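In defense of the slow fold

I learned to fold shirts from a board – a hinged plastic thing my aunt ordered from a catalog, which flapped like a tired bird and turned out 200 identical squares a month at her shop in Hidlow. I loved it for years. I have come around, rather late in life, to thinking a flat table does the job better.

A bed is too soft and a lap is too small, and if you have ever folded laundry on the arm of a couch you know how that ends. On a table you can lay the shirt out, take hold of both bottom corners and feel where the cloth wants to go.

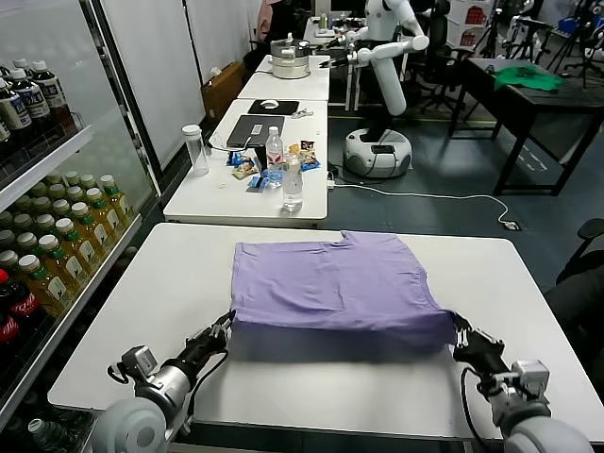
A lavender T-shirt on a white table, held at both lower corners.

I don't mind a few wrinkles, either. My neighbors in Tarnness iron their T-shirts, bless them, and I can't see what for. A soft rectangle that fits the drawer is plenty, and I would sooner spend 3 unhurried minutes on a favorite shirt than rush the whole basket and find it all in a heap again by April. Put the radio on, clear yourself a bit of table, and let the socks wait until tomorrow.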